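How to Check What a Candidate Says About the Town Budget

August 18, 2023

If you've sat through a campaign evening in Cletulby lately, you'll know how quickly the numbers fly by! One speaker says spending is out of control, the next says we've never been in better shape, and the rest of us go home scratching our heads. It's easier to check than you'd think, and I do most of mine at home with a cup of tea.

First, write the claim down word for word, with the year if they gave one. Last March I heard that the road fund had been "cut in half," and I'm glad I noted the exact phrase.

Next, ask the town clerk for the adopted budget (the draft is a different thing, so do say adopted). Ours runs to 136 pages, but the summary tables are in the first 20, and those will answer most questions.

Now find the same line for both years. The road fund went from 1,052 thousand dollars to 527 thousand, so the speaker was about right. But read the footnotes too, my dears, because part of that money had simply moved to the Pelport bridge account.

Last of all, write to the candidate and ask, politely, where the figure came from. Most of them do answer, and a few are very nice about it.
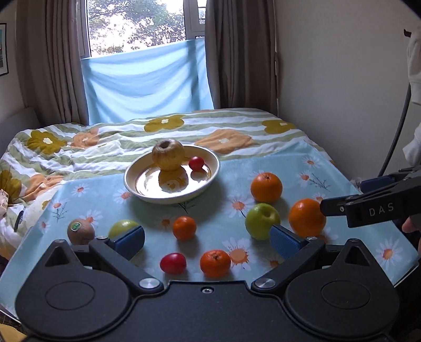
Keep their reply together with your notes and the page number, so you have it all handy when the next meeting comes along.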